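Section 4: Setting Up Your Prollstead Countertop Water Filter

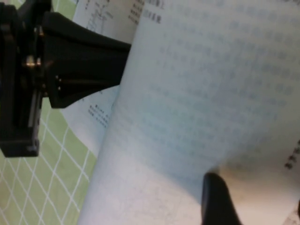
You have reached the part of the manual where water becomes involved. Read the whole section before you open the tap. Most of the calls our support desk takes begin with the words "so I skipped ahead a bit," and Gitau Odera, who answers them, is a patient man with a limited supply of patience.

4.1 Before you start

Clear enough counter beside the sink for the filter and for both of your elbows. You will need a dry towel, a bowl that holds at least a quart, and the adapter bag. The adapter bag is taped inside the lid of the carton. Please check there before writing to us to say it is missing.

Caution: Cold water only. The Prollstead cartridge is not made for hot water, warm water, or water that was hot a minute ago and is thinking about it.

4.2 Fitting the faucet adapter

1. Unscrew the aerator from the end of your faucet, turning it clockwise as you look down from above. If it has been there for years it will resist. Wrap it in a cloth and use pliers gently.
2. Take out the old washer. There is sometimes a second one hiding behind it. Take that out too.
3. Choose the adapter that matches your faucet threads. Ring A is for inside threads and ring B is for outside threads. Ring C fits Grestow faucets and, as far as we know, nothing else on earth.
4. Press the new washer flat into the adapter and screw the adapter on by hand. Stop when it is snug. The urge to give it one more turn is how adapters crack.

Note: Pull-out spray faucets cannot be used with this filter. We get a letter about this every January, when people unwrap their gifts properly.

4.3 Installing the cartridge

1. Twist the housing lid a quarter turn to the left and lift.
2. Remove the plastic wrap from the cartridge. All of it, including the small round seal on the bottom.
3. Lower the cartridge in with the arrow pointing up and press until you feel it seat.
4. Put the lid back on and turn it right until the two marks line up. If they don't line up, the cartridge is upside down.

4.4 First flush

1. Push the hose onto the adapter until the collar clicks.
2. Place the bowl under the spout.
3. Open the cold tap slowly. The filter will cough, spit, and produce gray water. This is carbon dust and it will clear.
4. Run water through for five minutes. Your houseplants will accept it. Do not drink it.
5. Close the tap and feel under the housing with the towel. A drip at the lid means the gasket is pinched, so open it, straighten the gasket, and close it again. A drip at the collar means you didn't hear a click; you hoped you did.

4.5 Setting the reminder dial

The dial on the base counts days. Set it to 126 when you fit a new cartridge. It does not know how much water you drink, so large households should change the cartridge sooner, and anyone who notices the flow slowing to a trickle should change it now.

Replacement cartridges are part number 385. Part number 879 looks the same in the catalog and belongs to the under-sink model. It will go in. It will not come out without tools.

For a leak you can't stop, close the tap, pull the hose off the adapter, and turn to Section 7.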